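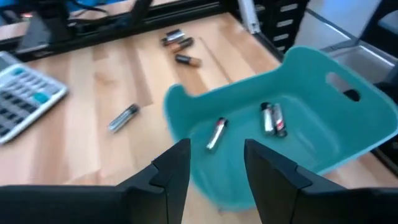 Three batteries in a teal basket.

Home | Talks | Hand Notes | Archive
3 min read

Speaker notes, Wandham card club, 2020-09-05

Start with the claim. The Clunduden method says a player who bets fast on the river is weak 80 percent of the time. Ask the room who believes it. Wait for hands.

Then ask: 80 percent of what? I've read the booklet twice and the sample is never described. No stakes, no table size, no word on who was watching or what counted as "fast."

My own log, kept at the Sorville game since May: 797 hands. Only 8 of them had a quick river bet, a call, and cards I got to see. Bluffs: 3. That proves very little, and I'd say so before somebody in the back row does.
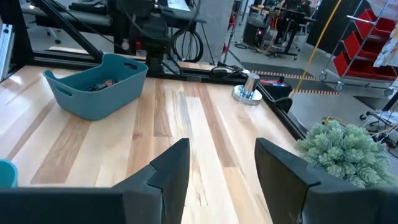

Basket and metal stand on the wooden table.

Slow down here. The showdown problem is the main point of the talk. We only see cards when somebody calls. A fast bet that takes the pot goes into memory as whatever we wanted it to be. People who fold tend to decide they were beaten, and people who like tells decide they were bluffed.

Read the Moradi hand aloud. Board is king, nine, four, four, deuce. Villain checks twice, then bets the pot at once. The booklet says call. I called with king-ten and was shown pocket nines – a full house, and he'd been waiting since the flop.

One hand, yes. But it's the same kind of evidence the booklet uses.

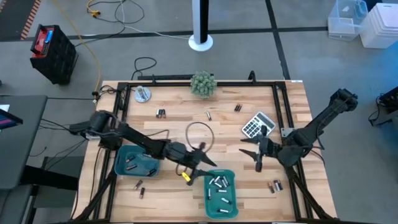
Two black arms over the table, with a coiled cable.

If asked whether I ignore timing completely: no. I'll use it against a player I've sat with for months, and only when the bet sizes already point the same way. Against a stranger I give it nothing.

Skip the online timing slide if we're running late. Leave room for questions, and repeat each one so the back can hear it.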